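**Traltgate** is a science fiction television serial created by Kauko Honkanen and produced by the independent company Rinel. It ran for two seasons of 11 episodes each and was followed by a feature-length special. The story is set in a toll station at the mouth of a flooded mine, where the staff receive radio traffic from a version of the station that was never built.

## Development

Honkanen wrote the first outline as a radio play under the title *Kurnitz*, after the mining company in the story. Rinel bought the rights and asked for a version that could be shot mostly on one set. The radio draft had a narrator, who was removed, and most of the narrator's lines were given to the station engineer, Song.

Three scripts were finished before a broadcaster was attached. The pilot was then rewritten to move the first radio contact from the closing scene to the end of the first act. The earlier ending was kept for the second episode.

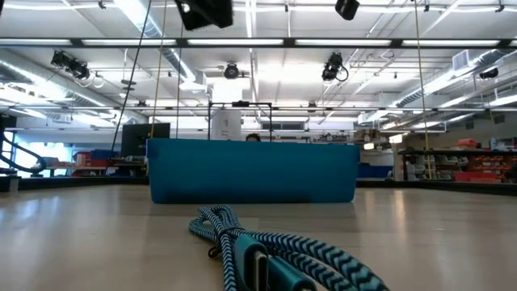 Yareli Ventura joined as head writer during the rewrite. She set the rule that the other station would never be shown on screen, and that its staff would be heard only through the radio. The rule held for the whole of the first season and was relaxed once in the second, in an episode told from the other side of the signal.

## Premise

The Traltgate station collects fees from freight boats that pass through the mine. Its records list four staff members, but only three are on site when the serial begins. The fourth, a clerk, is heard on the radio and insists that she is at her desk. Song keeps a log of the differences between the two stations, and entries from the log are read over the opening titles.

The Kurnitz company is first presented as the former owner of the mine. Later episodes show that it still pays the station's wages. The cause of the flood is given two separate explanations, one by the company and one by the clerk, and the serial does not settle which is correct.

## Production

The main set was built on a single stage with a fixed ceiling, which limited camera positions but allowed practical lights to be used throughout. Boat scenes were shot in a tank over 11 nights in August. Radio voices were recorded before filming and played back live on the set, so that the actors could respond to the timing of the recorded lines.

The second season had almost the same budget as the first. To save money, the lower dock was dropped as a location and was afterward referred to only in dialogue. Honkanen directed four episodes across the two seasons, including both finales. 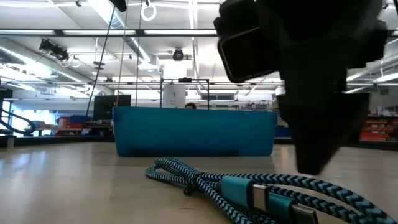
## Broadcast and the special

The first season was shown weekly in a late evening slot. The second was moved to an earlier hour and lost part of its audience, and a planned third season was not ordered. Rinel instead received funding for one feature-length special, which joined material from the first two scripts of that season with a new ending by Ventura.

The special was intended to work both as a conclusion and as a possible start for a new series. It opens after the mine has been drained and introduces a new station crew, with Song as the only returning main character. No further episodes were commissioned.

## Reception

Reviews of the first season praised the sound design and the restricted setting. Several critics found the company plot in the second season hard to follow, in particular the change in the clerk's account of the flood. The special drew a mixed response. Viewers who had not seen the serial were given little background, while regular viewers objected to the brief treatment of the original crew.

## Home release

Both seasons were issued together on disc, with the special sold separately. The set includes the *Kurnitz* radio draft as a printed booklet and a commentary by Honkanen and Ventura on the pilot. A later edition restored the original order of the log entries, two of which had been swapped in the broadcast version.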